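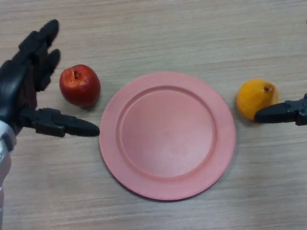 Bench checklist, hand comparison, two-arm station
Filled in by: Shahram Ansari
Week: June, Monday start
Hands under test: Kemo five-finger (pair), Brudeck parallel jaw (pair)
Controller: Fallahi, both runs
Site: Kaststead, back bench

Key: OK = fine, go. FIX = fix before next run. HOLD = do not power until someone signs. N/A = didn't apply or didn't get to it.

Comments are mine unless initialed. Sorry about the shorthand, typed between runs.

SECTION A. BEFORE POWER

A1. E-stop on the bench, reachable from the operator seat — OK
Tested both mushrooms, pressed and released twice. Left one is stiff. Works, but you have to mean it.

A2. E-stop cuts both arms and both hands — FIX
Arms drop to brake right away. Kemo hands stay energized until the Fallahi times out. Brudeck jaws cut with the arm. Need the Kemo supply moved over to the switched rail. Until then treat the fingers as live after a stop. Keep your own fingers out.

A3. Wrist bolts torqued and marked — OK
Paint marks line up both sides. Re-marked the right one after the swap.

A4. Cable slack at wrist, full roll both ways — FIX
Left fine. Right pulls tight in the last bit of roll with the Kemo on. Not with the Brudeck, shorter connector. Limited the roll in software for now. Want a real strain relief before anybody takes that limit out.

A5. Air off and bled (Brudeck only) — OK
Gauge at zero before I touched the fittings. Somebody had left the valve half open from last week, please don't.

A6. Floor tape, no bags or stools inside it — OK
Moved one stool.

A7. Bench top clamped down — OK
Checked all corners. No rock.

A8. Head camera mount snug — FIX
Creeps down a hair over a long session. By the afternoon the fruit is higher in view than it was at 9. Not dangerous but it wrecks the comparison, the morning hand gets a better view than the afternoon hand. Thread lock ordered. Meantime, re-check against the calibration card at every hand swap.

SECTION B. POWER UP, NO OBJECTS

B1. Arms home without crossing the center line — OK

B2. Hands open fully on enable — OK / FIX
Kemo left OK. Kemo right opens fully except the thumb, which stops short and then catches up on the second command. Did it every cold start. Goes away after a warm up. Brudeck OK both sides.

B3. Warm up routine run — OK
5 minutes open and close before any object goes on the table. Please do the whole thing. Last week's numbers got tossed over this.

B4. Listen for grinding, clicking — OK
Kemo has a whine at the index joint, same as when it was unpacked. Vendor says normal. Writing it down anyway so we know if it gets worse.

B5. Force limit set and read back — OK
Read back from the controller, not from the settings page. The settings page lies after a reboot, shows the last thing you typed in.

B6. Hand-to-hand collision check on — OK
Tried to drive the thumbs into each other at slow speed. Stopped with room to spare. With Brudeck the model in the Fallahi is still the old jaw shape, so it stops way early. Safe side, leave it, but it costs reach in the middle.

B7. Hand-to-table check — FIX
Table height in the model is off after the bench got shimmed. Fingertips touch before the software thinks they should. Light contact only, no marks on the wood that I found. Remeasure and re-enter before Tuesday's stuff. Both hands affected.

SECTION C. OBJECTS AND LAYOUT

C1. Standard set only: pink plate, apple, lemon — OK
Plate in the middle, one fruit out on each side, one for each hand. Start pose has the left thumb low and close to the plate rim so watch the rim on the first move.

C2. Plate flat and not cracked — OK
Ran a thumb around the rim. No chips. It slides easy on this table which is the point, a hand that bumps the plate gets caught out.

C3. Fruit checked for soft spots, sticky residue — OK
Wipe down between hands. Residue gives whoever goes second a free grip.

C4. Weights logged — OK
In the sheet. Not repeating here.

C5. Lighting same as last session — OK
Blinds down. Overhead on. No desk lamp, the shine off the apple was throwing the detector.

C6. No glass, no blades, no drinks on bench — OK

SECTION D. RUNNING, OPERATOR

D1. Eye protection on — OK

D2. Hair and lanyards back — OK
Badge lanyards too. Had to remind one visitor.

D3. One person on the sticks, one person on the stop — OK
No solo runs with the Kemo until A2 is closed. Brudeck solo is allowed, same as before.

D4. Call out before reaching in — FIX
We got sloppy. Twice I reset the fruit while the arm was enabled and idle. My bad. New rule, disable first, say "off", wait to hear it back, then reach.

D5. Speed at training level — OK
80 percent of the normal cap for both hands. Don't bump it up to save time, the comparison only counts if it's the same.

D6. Operator break taken — OK
Swapped out when the grip errors started looking like tired hands and not bad fingers.

SECTION E. COMPARISON NOTES THAT TOUCH ON SAFETY

The score sheet is separate. These are only the things somebody setting up this station ought to know.

E1. Dropped objects
Kemo drops less but drops worse. When it loses the lemon it squeezes it out, and it goes off the table. Brudeck just sort of lets go and it lands underneath. Put the low fence up along the front edge for Kemo runs.

E2. Pinch points
Kemo has way more of them. Every gap between links is one. Brudeck has the one obvious one, and it's stronger, and it closes quicker. I'd call the Brudeck the worse bite and the Kemo the more likely bite. Gloves don't help with either, they snag in the finger joints. No gloves.

E3. Plate contact
Kemo thumb sticks out when the hand is half open and will hook a plate rim if you come in low. Raise approach height. Brudeck comes down from on top so it mostly misses, but when it hits it pushes straight down and the force limit trips.

E4. Recovery after a trip
Brudeck: clear, re-enable, go. Kemo: clear, re-enable, then re-home every finger or the curl is off and the next grasp comes in crooked. Skipped it once to see. Don't skip it.

E5. Heat
Kemo palm motors hit the warning late in the long block. Set warn at what the manual says, left it there. Brudeck stays cool. Let Kemo sit open and idle between blocks. If the warning comes back inside one block, stop for the day.

E6. Controller lag
Both hands on Fallahi, same network. Worst I logged was 260 ms, Kemo, right side, one time. Most of it you don't feel. That one I felt, the thumb kept coming after I'd let go of the trigger. Ties in with B2 maybe. Logged it and sent it off. If you feel lag, hit the stop first and look at the log after.

E7. Wrist load
Kemo is heavier out at the end. Arm brakes hold it fine at full reach but there's a small sag on release. Keep hands off the table edge under the wrist.

E8. Skin and covers
Fingertip pads on Kemo, one lifting at the corner on the left ring finger. Glued. If it lifts again pull the hand, a loose pad goes into the joint and then you have a stuck finger with power on it.

SECTION F. SHUT DOWN

F1. Arms parked, hands open — OK

F2. Hand power off before arm power — OK
Order matters until A2 is fixed. Card taped to the bench with the order on it.

F3. Air off, line bled (Brudeck) — OK

F4. Fruit in the bin or the fridge box, plate wiped — OK
Fridge box is not a lunch box. Label it.

F5. Cycle count written down — OK
Kemo at 217 grasps since the last inspection. Brudeck counter got reset when the firmware went on so N/A until somebody digs up the old number.

F6. Logs copied off — FIX
Disk nearly full, last run copied but only partialy. Redo before clearing anything.

OPEN ITEMS, WORST FIRST

A2 — Kemo supply onto switched rail. HOLD on solo running till done.
B7 — table height, remeasure after shims.
D4 — reset call-out, everybody reads it and initials.
B2 / E6 — right thumb, cold start and lag. Vendor ticket open.
A4 — strain relief right wrist.
A8 — camera mount, thread lock.
F6 — disk.

OVERALL
Station OK for Brudeck, normal rules. OK for Kemo with two people, fence up, no roll past the limit. Not OK for visitors at the bench with either one, they can stand behind the tape.

I still lean Kemo for the fruit work, grip is just better on round stuff, but not on this wiring. Ask me again when the rail is done.

Checked: S. Ansari
Second check: blank, need somebody to walk it before the afternoon block

Added 4:40: redid B7 by hand with the height gauge, new number is in the controller, fingertips now stop above the wood on the left side. Right side not tried yet so leave B7 as FIX.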